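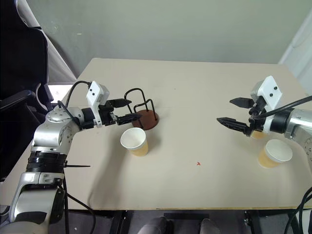 Setting Up Two Arms to Put Paper Cups on a Holder

This page covers the cup task on the Furnival bench, the two-arm table in our shared workshop. It assumes both arms are bolted down, powered and answering on the network. If they aren't, do the Furnival bring-up page first.

The job sounds small: take a paper cup by the rim, lift it, and set it down on a wire cup holder. Paper cups are soft and light and they slide when you brush them, so most of the work is in the approach and the grip.

What you need

Two arms with parallel grippers, facing each other across the table
A wrist camera on at least one gripper
A cup holder with a wire frame and a solid base
Paper cups, plus spares
Zip ties and side cutters
Malum, the control program, with the gripper force option turned on

Step 1. Dress the cables

Run each arm slowly through its full reach before you tie anything down. The wrist cable needs a loop big enough for the wrist to turn all the way over. Tie the cable at the forearm and leave the loop free past that point. Trim the tails when you're happy with the routing. A long tail can catch the other arm's cable when the two cross.

Keep the floor cables to one side so your knees don't find them.

Step 2. Lay out the table

Put the holder between the two arms, where both grippers can reach it with the elbows still bent. An arm that is nearly straight has very little side-to-side control, and you will feel it when you try to line up with a wire.

Set the cups out on either side of the holder. Leave room for an open gripper to come down next to each cup without touching its neighbor. Rhea Saludo wrote the first version of this page with the cups in a tight row, and we moved away from that after a lot of knocked-over cups.

Step 3. Set the start pose

Bring both grippers up to the holder with the fingers open, then back them off until neither one would hit the wire if the arm sagged a little at power-on. Save this as "home" in Malum. Check it by sending both arms there from a few different positions at low speed.

Step 4. Set the grip force

The default force will crush a cup. In Malum, open the gripper page and set the force to 6. Close speed can stay where it is. The closed position should read 1,123 on our grippers with nothing between the fingers. If yours reads something else, zero the gripper again before going on.

Step 5. Pick up by the rim

Come in from above with one finger inside the cup and one outside. Stop when the fingertips are just below the rolled edge, then close. The roll keeps the cup from slipping out, so you need less force than you would on the wall. 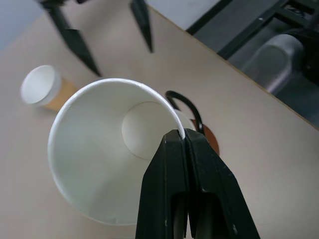

Keep the other arm high while you do this. If it comes down at the same time, the first arm has no room to tilt, and tilting is how you get the cup clear of the holder on the way past.

Watch the rim on the wrist camera as you lift. If it folds, drop the force by one and try again with a new cup. A creased rim folds again in the same place every time.

Step 6. Place and release

Move over the holder, level the cup, and lower it until the base touches. Open the fingers slowly and go straight up. Moving sideways before the inside finger is clear will pull the cup over.

Step 7. Record a run

Start the log, do the whole task, stop the log, and send both arms home. Our playback speed is 78 percent. Faster than that, the left elbow shakes at the end of the lift. Jinfeng Shen is still looking at that joint, so please leave the speed setting alone until February.

Last changed Jan 13, 2020. Corrections go to Ecaterina Vlad.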